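Fabric count and how long people take to find their place again
Textiles elective, project report, October 2023

So my project started because I lost my place in a cross stitch pattern on a bus and ended up unpicking a whole evening of work. I was stitching a border, somebody's bag bumped my elbow, and I looked down and had no idea which row I was on. I wanted to know if that's just me (it could be!) or if some ways of marking a pattern really do help you get going again faster after an interruption.

## What I wanted to find out

There are lots of opinions about this on stitching forums and they don't agree at all. Some people swear by gridding, where you run a removable thread through the fabric every ten squares. Others cross off the chart with a highlighter. My aunt does neither and keeps it all in her head, and her stuff looks great, so go figure. I picked three methods to compare: gridded fabric, highlighted chart, and nothing.

## Who helped

I asked around the dorm and the Workside craft night and got four stitchers who would put up with me. Bo-ram Maeng and Kyu-ri Seol have both been stitching since middle school. Primo Marino had done one bookmark in his life. Vojtěch Ševčík had done zero, but he does model trains, so his hands are steadier than mine will ever be.

Everybody got the same chart, a little fox I drew on graph paper in July when I was supposed to be packing. It's 40 squares wide and uses four colors. The background is empty so nobody had to fill in sky for hours (you're welcome, Primo).

## How a session went

You stitched until my phone timer rang. Then you put the hoop face down and played one round of a card game with me. After the card game you picked the hoop back up, and I started the stopwatch the second you touched it and stopped it when the needle went into the right hole. If it went into a wrong hole the clock kept running, and I didn't say anything, but I have a terrible poker face so I looked at the floor.

Each person did every method, in a different order. I wrote the times in a notebook and typed them up the same night. I learned to do that after leaving the notebook in the dining hall once. It came back with soup on it but you could still read it.

## What happened

The slowest restart of the whole project was 277 seconds. That was Vojtěch, no markings, in the middle of the fox's tail, where it's all the same orange and every row looks like the one before it. His restart on gridded fabric was 40 seconds, and he was pretty smug about it.

Bo-ram was the one who surprised me. I figured she'd be quick no matter what, but with no markings she took 125 seconds, and with the highlighter it was 100. She told me she hates highlighting because it makes her stop stitching to go color something in, and then she forgets to do it for two rows and the chart is lying to her. I hadn't thought of that at all. My stopwatch only measured the restart, so all the time spent on coloring and gridding never got counted, and that's a pretty big hole in my method.

Kyu-ri liked the grid but complained that the thread got caught under her stitches. She was right. I had used regular sewing thread, and when I pulled it out it left fuzz. Fishing line or that slick gridding thread would have been better.
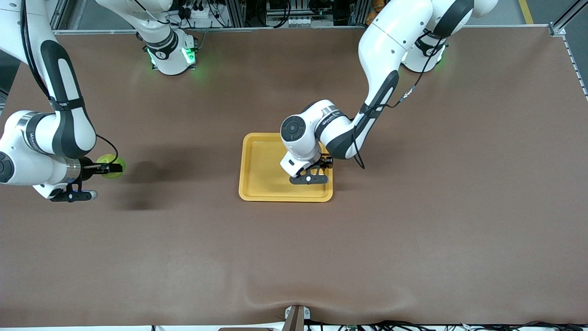
**Raphaël Masson**
*Student, project author*

## What I'd change

First, I'd time the setup. Gridding one piece of fabric took me most of a movie, and if you count that, the grid looks a lot less amazing for a small fox. For a giant pattern I still think it pays off, but I can't prove it from what I did.

Second, a longer break. A card game is short, and most people I know put their stitching down for days or, in my case, a whole semester. I'd love to hand someone their hoop back after a month and see what they do.

Third, more people! With four stitchers, one bad night's sleep could change everything, so please don't take my times as the final word on anything.

I also want to try the chart on a tablet, where you tap each square as you go. Kyu-ri says it's the best way and Bo-ram says she'd rather quit. The fox still needs his back legs and one ear, and I'm gridding the rest of him this weekend with fishing line.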